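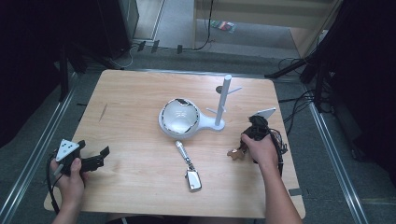

*Tabletop with mug tree, break area, second floor.*

**Drasside Office Annex – Quarterly Workplace Safety Checklist**

Inspected by: Heather Mahuika, Facilities Safety
Accompanied by: Kyrylo Zhuravel, Building Operations
Period: March
Areas covered: second floor, kitchenette, break area, supply room, north stairwell

Ratings used: **OK** (meets standard), **Fix** (correct before next inspection), **Urgent** (correct within 2 working days), **N/A**.

## 1. Exits and walkways

- [x] Exit doors open fully and without a key – **OK**
- [x] Exit signs lit – **OK**
- [ ] Walkways clear to full width – **Fix**
- [x] Stair handrails secure – **OK**
- [ ] Stair edge strips in good condition – **Urgent**

Comments: Boxed paper deliveries were stacked on the corridor side of the supply room door. The door could be opened only partway. The boxes were moved during the visit, but the same finding appears in the previous report. Deliveries are to go directly inside the supply room. On the north stairwell, the edge strip on the third step below the landing has lifted at one corner. Mr. Zhuravel has taped it as a short-term measure. A work order has been placed with Juhl.

## 2. Fire equipment

- [x] Extinguishers mounted and visible – **OK**
- [x] Inspection tags current – **OK**
- [ ] Fire blanket in kitchenette – **Fix**
- [x] Pull stations unobstructed – **OK**

Comments: The fire blanket pouch is present, but its pull tabs are folded behind a wall calendar. The calendar is to be moved. Extinguisher 12 was refitted to its bracket after painting and now sits at the correct height.

## 3. Electrical

- [ ] No extension cords in permanent use – **Fix**
- [x] Outlet covers intact – **OK**
- [x] Panel access clear – **OK**
- [ ] Space heaters approved and registered – **Fix**

Comments: One extension cord in Room 23 serves a printer and a desk lamp. A permanent outlet was requested last year; Lindalva Paiva will confirm whether the request is still open. One unregistered space heater was found under a desk in the same room. It was unplugged at the time of the visit and the user has been notified in writing.

## 4. Kitchenette and break area

- [x] Floor covering flat, no loose edges – **OK**
- [x] Tables stable, corners rounded or padded – **OK**
- [ ] Wall shelves within load limit – **Fix**
- [x] Refrigerator clean and thermometer in place – **OK**
- [ ] Hot water dispenser drip tray secure – **Fix**

Comments: Carpet in the break area is flat at all seams checked. Mug trees and other tall, narrow items should stand toward the middle of a table or counter and be loaded evenly on both sides. The upper wall shelf holds several cast-iron pans that belong in the base cabinet. The drip tray on the dispenser slides out when touched – Prelau has been asked to supply a replacement clip under the existing service agreement.

## 5. Supply room and cleaning materials

- [x] Cleaning products labeled – **OK**
- [x] Safety data sheets available – **OK**
- [ ] Step stool in good condition – **Urgent**
- [x] Heavy items stored below waist height – **OK**

Comments: The step stool has a cracked foot and has been removed from use. A purchase limit of $2,000 applies to this quarter's minor safety items, and the new stool may be charged against it. Soswood remains the approved supplier.

## 6. First aid

- [x] Kit sealed and stocked – **OK**
- [x] Names of trained staff posted – **OK**

Comments: Temitope Oyewole has completed refresher training and should be added to the posted list.

## Follow-up

| Item | Responsible | Due |
|---|---|---|
| Stair edge strip | K. Zhuravel | 2 working days |
| Step stool | L. Paiva | 2 working days |
| Room 23 outlet and heater | L. Paiva | Next inspection |
| Fire blanket, shelf, drip tray | K. Zhuravel | Next inspection |
| Paper deliveries | R. Bastos | Next inspection |

Questions about any rating should be sent to Ronaldo Bastos, Annex Manager, by noon on Thursday. Signed copies are kept at the front desk.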